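Plasel Library Names Winners of Young Reviewers Program

The Plasel Public Library has announced the results of its Young Reviewers Program, which invites children in grades two through five to write about a book of their choice. The library received 648 reviews, and 80 were selected for display in the children's room through January.

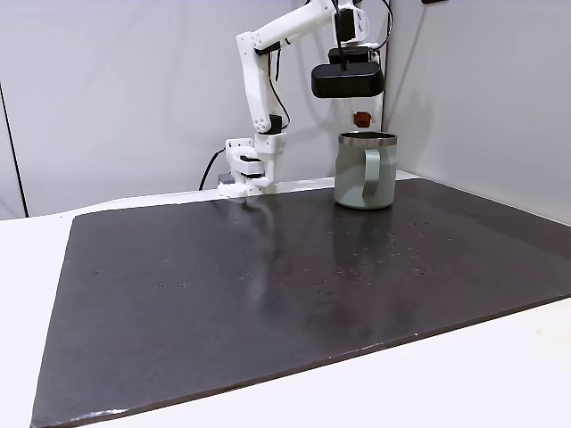 Reviews were limited to one page. Adventure stories and chapter books based on television series were the most frequent choices.

"The readers were asked to give an opinion and support it from the text," said Leonie Rieger, head of youth services. Nine reviewers will receive a gift card from Fuchs Books.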